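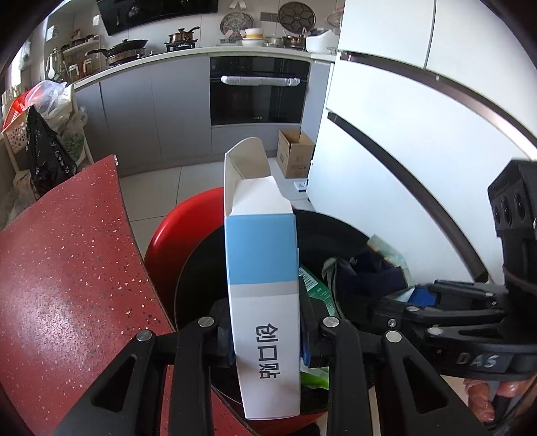

The Bater 500 is a wall cabinet for first aid supplies, made by Cleremthorpe in powder-coated steel. It is 500 mm high and has two shelves, both adjustable without tools. The lower bay takes tall, narrow cartons on end, such as the white and blue one for adhesive bandages, with clearance for an end flap left open. Bottles and rolled dressings go on the upper shelf. The door is hinged on the left and can be rehung on the right.

Part number: 913
Height: 500 mm
Shelves: 2
Finish: white, matte
Lock: Fanden cam lock, two keys supplied
Contents: not included

Mount on masonry or on studs. Wall anchors for hollow board are sold separately as kit 61. The fixing holes are slotted to allow leveling after the screws are in. Tighten the top pair first.

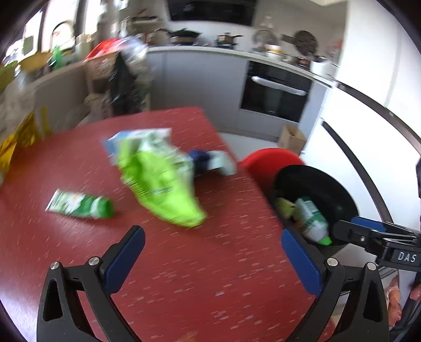

Last changed: 9 February 2026

The Ilie door bin now fits all cabinets in the Bater range. Cabinets shipped before December need the older clip, which is still stocked. Wipe the inside with a damp cloth and mild soap. Solvent cleaners will dull the finish. 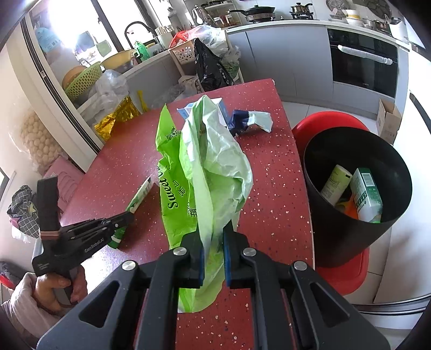

Can the cabinet be used outdoors?
The Bater 500 is rated for dry indoor use only. The door has no gasket, and the lock is not sealed against rain.

Replacement keys are ordered by the number stamped on the lock face.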